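3.2 Comparison of the Hand-Held Grippers

For the second part of the study we compared two versions of the hand-held gripper. Both versions have the same body and the same motor-free jaw, and they differ only in the finger pads. The first version, which we call Lamberg, uses a soft pad with an open texture. The second version, which we call Daltgate, uses a thinner and harder pad. All recordings for this section were made in the hall at Carnenthorpe, and the processing was done later with the Çınar software, in the same way as in Section 3.1. 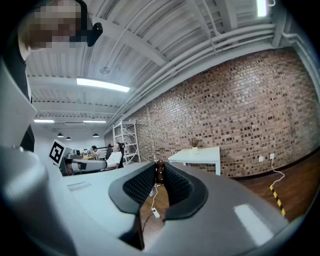
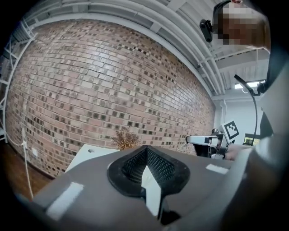
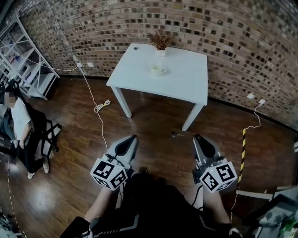
Figure 2. Recording with the hand-held grippers: two views from a gripper camera and one view from the head camera.

Each operator worked with one gripper in each hand. We did not mix the two versions in one session, because in the pilot study the operators started to prefer one hand for the difficult objects, and then it was not possible to separate the effect of the pad from the effect of the hand. Before a session the operator could practice freely until he or she felt ready. We did not limit this time, but we did not use the practice recordings.

The position of each gripper was estimated from its own camera. The head camera was used as a second source when the gripper camera lost tracking. This happened mostly when the gripper was close to a large plain surface. The brick wall was helpful here, as its irregular pattern gave many stable points. At the edge of the image the distortion of the wide lens is strong, and points from this area received a lower weight.

After removing recordings with missing data, 1358 grasps remained. A grasp was marked as failed if the object slipped, turned in the fingers, or had to be picked up again. The marking was done by one annotator and was checked by a second one, who did not know which pad was used.

With the Lamberg pads the operators closed the jaw more slowly and corrected the grasp less often. The advantage was clear for round and narrow objects and almost absent for flat ones. With the Daltgate pads the contact began later in the closing movement, so that the opening width was easier to read from the camera image. For this reason we can not say that one version is better for all purposes. The soft pads also became worn faster, and we had to change them two times during February.

12 shares | 0 comments
Contact | Copyright and permissions | Back to top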